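Ticket 87: Label printer at packing station 4 drops off the network
Opened by: Ingeborg Zwahlen, Dispatch
Assigned to: Valentin Plattner, Site IT
Opened: February 2021
Priority: Medium
Status: Closed

Description from requester
The label printer at station 4 stops taking jobs several times per shift. Dratance shows the job as sent but no label comes out. The printer's display says Ready. If I switch it off and on it prints everything in the queue at once, so we end up with duplicates for orders we already printed at station 2. Two parcels for Koller went out with the wrong label and had to be called back.

Log

Entry 1, V. Plattner
Checked the queue on the print server. Eleven jobs stuck, all with status "Error – printing". Cleared the queue and restarted the spooler. Test page OK. Asked Ingeborg to leave the printer on next time it happens and call me.

Entry 2, I. Zwahlen
Happened again right after the first break. Left it on as asked.

Entry 3, V. Plattner
Printer does not answer ping. Link light on the wall port is on. Unplugged the network cable and plugged it back in, printer answered within seconds. Swapped the patch cable for a new one. Leaving ticket open.

Entry 4, I. Zwahlen
No change with the new cable. Three dropouts before lunch. We are walking labels over from station 2, and it is slowing down the late pickup.

Entry 5, V. Plattner
Looked at the printer's network settings. Address is set to automatic. The lease on the DHCP server is 30 minutes and the dropouts line up with the renewals. Station 2 has a fixed address, which would explain why it never has the problem. Firmware is two versions behind. The release notes from Matell mention lease renewal after sleep mode.

Entry 6, V. Plattner
Changes made:
Sleep mode off.
Fixed address assigned and entered in the list.
Print server port changed to the new address.
SNMP status check on the port turned off – it was marking the printer offline when it was only slow to answer.
Firmware not updated yet. Needs the printer out of use, will do it after the late pickup.

Entry 7, I. Zwahlen
Full shift with no dropouts. One label came out blank but that was the end of the roll.

Entry 8, V. Plattner
Firmware updated. Settings survived the update, checked each one. Label size had gone back to the default, so I set it again and printed one label for each carrier. Also found the Vamard carrier template was still pointing at the old port on the second dispatch PC. Corrected.

Attachment to entry 8:
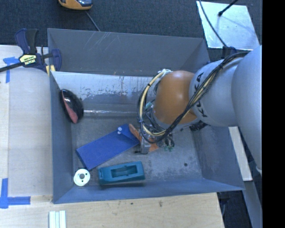
Metal bin and KUKA robot arm.

Entry 9, I. Zwahlen
Vamard labels print from both PCs now. Can the old queue be removed from the list? People still pick it by mistake.

Entry 10, V. Plattner
Old queue removed from the server and both PCs. Anyone who still sees it needs to sign out and back in. Closing the ticket. If it comes back, reopen this one and note the time of the dropout.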